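Home | About | FAQ | Swap Days | Kids' Rooms | Contact

Questions I get a lot

I run a small blog about living with kids in a small house in Fultdale, and the same questions land in my inbox over and over. I finally sat down with a pot of coffee in June and typed out my answers, so now I can just send people this page. It's long! Skip around.

How many kids do you have, and how big is the house?

Two kids, one bathroom, and a back bedroom they share. The house was built for a railroad family with far less stuff than we have (I've seen the original closet, it holds six coats if you lean on the door). We looked at bigger places on Rosenthal, and I loved one of them, but we'd have lost the yard and the walk to school. So we stayed and got pickier about what comes in.

How do you get kids to part with toys?

Slowly, and with them in the room. I tried the sneaky way once, with a garbage bag after bedtime, and my daughter asked for a plastic horse from that bag every day until Halloween. Now we do a "maybe" box. Anything they aren't sure about goes in it, the box goes on top of the hall cupboard, and if they ask for something I get it down, no speeches. Whatever is still up there when school lets out goes to the swap.

The stuff that's hard for me is never the stuff that's hard for them. I was ready to cry over the baby blocks and they barely looked up. A paper crown from a burger place, on the other hand, has its own hook on the wall.

What about all the tiny junk? Party favors, egg prizes, things from the dentist?

This is the big one. I get more mail about little plastic odds and ends than about everything else put together. My answer is one box. It doesn't get sorted, it doesn't get labels, and when the lid won't close, it's time to sit on the floor together and pick through it. I used to have a drawer tower with a drawer for animals, a drawer for balls, a drawer for "misc," and you can guess which drawer held everything by the second week.

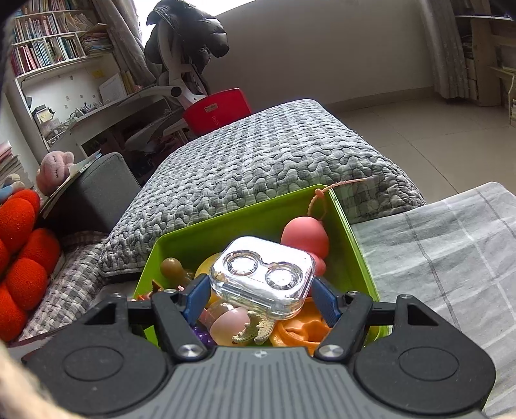 My friend Jeanie Nisbet goes further and lets each of her boys keep only what fits in a shoebox. I admire it and I couldn't do it. Half the best games in our house start with somebody digging for one thing and finding another, and I like hearing that rattle from the kitchen while I cook.

If you have a baby crawling around, though, please keep the small things way up high or behind a door that latches. We had ours on a closet shelf until my youngest was well past the everything-in-the-mouth stage.

Do you buy special storage furniture?

Hardly ever. I did fall for a Climum shelf unit a few years back, the kind with the sliding trays, and it was a pain to put together and the trays stuck all summer when the weather got sticky. It lives in the garage now and holds paint. Most of our shelves came from the swap or from my father-in-law's basement. I'd spend money on a good hook before I'd spend it on a good bin - kids will hang something up if the hook is right where they're standing.

How do you clean secondhand toys?

Hard plastic goes in a dishpan with warm water and dish soap, and I go at the creases with an old toothbrush. Then I lay everything out on a towel overnight. Squeaky bath toys I mostly say no to, you can't see what's going on inside them. Stuffed animals go in a pillowcase on the gentle cycle, and I let them dry in the yard.

A few of you asked if I use Brillex. I had a bottle once and it was fine, but the smell gave me a headache, so I went back to dish soap. No strong feelings either way!

What is the Fultdale swap and can I come?

Yes, come! It's held in the old feed store, doors open at 9 in the morning, and it's free. Last time we had 130 families through the door, and we ran out of folding tables before ten. Dulce Zepeda started it in her own driveway and still runs the book corner, and Fergus Yule is the person to ask about bikes and anything with wheels.

You don't have to bring something to take something. If you do bring things, please check that puzzles have all their pieces, or write on the lid how many are gone. I took home a lighthouse puzzle last year with no top to the lighthouse. My kids drew one on cardboard and cut it out, so it worked out okay, but still.

My mother-in-law keeps buying huge presents. Help?

Oh boy. I don't have a magic sentence for this. What helped us was asking for outings. Grandma now takes each kid for a whole Saturday-type adventure on their birthday, the bus and lunch and the pool, and they talk about it for weeks. The first year she did that AND brought a ride-on fire truck. Give it time.

A reader, Randi Dalen, wrote in that her family keeps big gifts at the grandparents' house, so there's always something fun waiting over there. I passed that one along to my husband's side right away.

Can two kids share a room if they go to bed at different times?

Ours do. The younger one goes down first and the older one reads in our bed until lights out, then tiptoes in. It took a rough couple of weeks to stick. Get everything out for the morning before the first kid goes to sleep, socks included, or you'll be crawling around in the dark like I was.

Will you write a book?

Eino Rautiainen from the library asks me this every time I return something late. No plans! I can barely keep this page up to date.

Can I send you a question?

Please do, through the contact page. I read everything, I'm just slow in the summer when everyone's home. If you're writing about the swap, put "swap" in the subject line and I'll get to it sooner.

2 comments | Share this page | Back to top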